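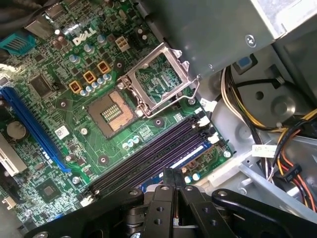

Museum > Workshop > Galleries > Inside the old desktops

News Visit Galleries Workshop Contact

Inside the old desktops

The computer room in Urnilbridge keeps a shelf of office machines which still have some life in them. I like to open them on Sunday, when the building is quiet and the big table is free. In this gallery I show a part of that work: a Dell desktop with a green motherboard, and some of the things which go in and out of such a case. I am not an engineer by education, so please excuse me if I call some part by its simple name.

The collection began with 15 machines from the Ingvarsson office. Later came more from the school in Zalonden, and now there are 111 on the list, if you include those which are only good for parts.

The socket
With the processor out and the metal plate standing open, you look straight at the gold-colored contacts. I find it the most beautiful part of a computer, and also the one which makes me the most nervous. One bent pin here and the board goes to the parts box.

The lever
A thin piece of metal that holds the plate down when everything is closed. The first time, I was afraid of how much force it needed. Now I press slowly and look the other way.

Near the processor
The small round capacitors stand very close together in this area. I check the tops with a flashlight, one after another, and a swollen one means that the machine waits for somebody with a better soldering hand than mine.

The coin battery
When it is weak, the computer forgets the date and wakes up in the year 2000 or some other year it likes. We change these first of all. The old ones go in a glass jar with tape over each one.

The blue slot
Long PCI Express slot, for a graphics card. The Pekus machines had a card in it almost always, the school machines almost never.

Memory modules
Sorted by size in a tray for letters. Mixed pairs are at the back - they work sometimes, and sometimes they give you only beeps.

Thermal paste
A small tube, already rolled up from the end like toothpaste. I put one drop in the middle and let the heat sink do the spreading.

Screws
An egg carton is still the best storage I know. Long ones for the case, short ones for the drives, and one hole for those I can't explain.

The brush
A soft paintbrush, used for dust only. It must never go near the open socket, where a single hair can catch under a pin.

The label book
Every case gets a number with a marker, and the same number in the notebook with the date of opening and what was missing. My handwriting is not nice, but I can read it.

First start
A black screen with white letters and a fan that is louder than I expected. I waited for this one for three evenings.

If you have an old desktop at home in Urnilbridge or near it, bring it to the side door before noon. We are looking especially for heat sinks with all four screws - and for the small plastic covers which protect an empty socket.

Previous gallery Next gallery All galleries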